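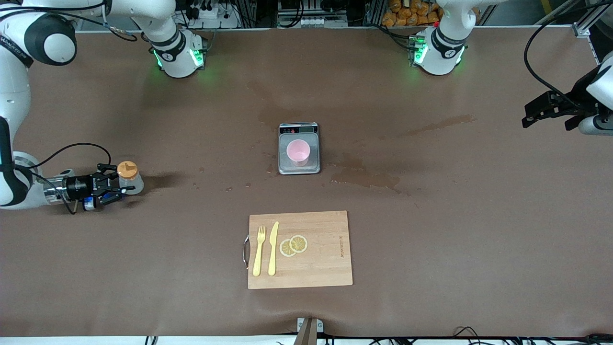 Kyung-hwa Maeng me fait remarquer que le premier tutoriel passait directement à la recette sans dire un mot du tarage, et qu'elle y a laissé une soirée. Elle a raison. Reprenons donc le kit Endotard dans le bon ordre, celui que la notice de Proltia réserve à ses annexes.

Ce qu'on va faire : verser une quantité donnée de liquide dans un gobelet posé sur une balance, avec deux bras. C'est l'exercice « Boisson » du kit, le plus vendeur sur la brochure et le plus humide dans la vie.

Il vous faut
Les deux bras, fixés et sous tension
Une balance de cuisine
Un gobelet en plastique (le verre attendra que vous soyez sûr de vous)
Un petit bocal à couvercle
De l'eau
Une serpillière, absente de la liste officielle

Étape 1. Mettre en route
Branchez les bases et attendez que les deux anneaux passent au vert. Le vert signifie que les bras sont prêts. Il ne dit rien de vous. Lancez ensuite la mise à l'origine depuis l'onglet Padstead du logiciel, en retirant les coudes de la table.

Étape 2. Tarer
Posez le gobelet vide sur la balance, remettez à zéro, puis cliquez sur « Lire le poids ». Si le logiciel affiche 74 alors que la balance affiche 0, c'est qu'il a gardé la tare de la séance précédente. Videz le cache et recommencez. Proltia appelle cela la mémoire contextuelle.

Étape 3. Apprendre la prise
Guidez à la main la pince qui tiendra le bocal. Visez le milieu du corps, jamais le couvercle : serré par là, il se dévisse tout seul au premier mouvement du poignet. Réglez la force sur 2. À 3, le plastique proteste.
Vérifiez que le câble du poignet garde du mou sur toute la course.

Étape 4. Verser
Enregistrez le geste lentement, bocal ouvert, au-dessus du gobelet. Commencez par une consigne de 133 grammes. Le réglage d'usine est de 500, ce qui suppose un gobelet que le kit ne fournit pas.
Le bras s'arrête quand la balance le lui dit, avec un léger retard. Baissez la vitesse d'inclinaison de moitié et le retard devient supportable. À la vitesse par défaut, prévoyez d'essuyer le tapis entre deux essais, et de regarder sous la balance.

Étape 5. La garniture
Le module Fakhoury, vendu à part, ajoute la rondelle de citron. Une rondelle posée sur une autre compte pour une seule aux yeux du logiciel, alors espacez-les sur la planche avant de lancer la séquence.

Mise à jour du 19 janvier : la version publiée en décembre corrige la tare fantôme de l'étape 2, mais remet la force de prise à 3 à chaque redémarrage. Pensez à repasser par l'étape 3.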